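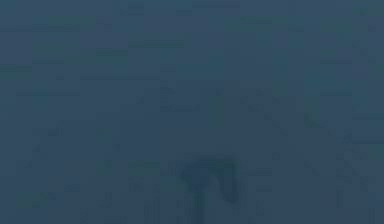 A dark curved shape in the blue.

Type and hit enter to search

Film & TV / Features

I've now sat through Condum twice, all 163 minutes of it, and I still couldn't tell you who poisoned the reservoir. Roswitha Hollmann directs as if she's cross with us - and I rather loved it! Lellier is a surveyor sent to Clistilden to map a drowned village, Brandes is the landlord who won't rent him a boat, and they bicker beautifully for the first hour. 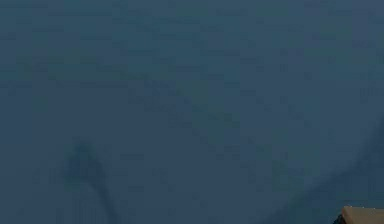

Blue-grey, soft and blotchy.

The festival cut in June ran to 181 minutes (I'm told the extra bits are mostly Brandes eating soup). I'd watch that too.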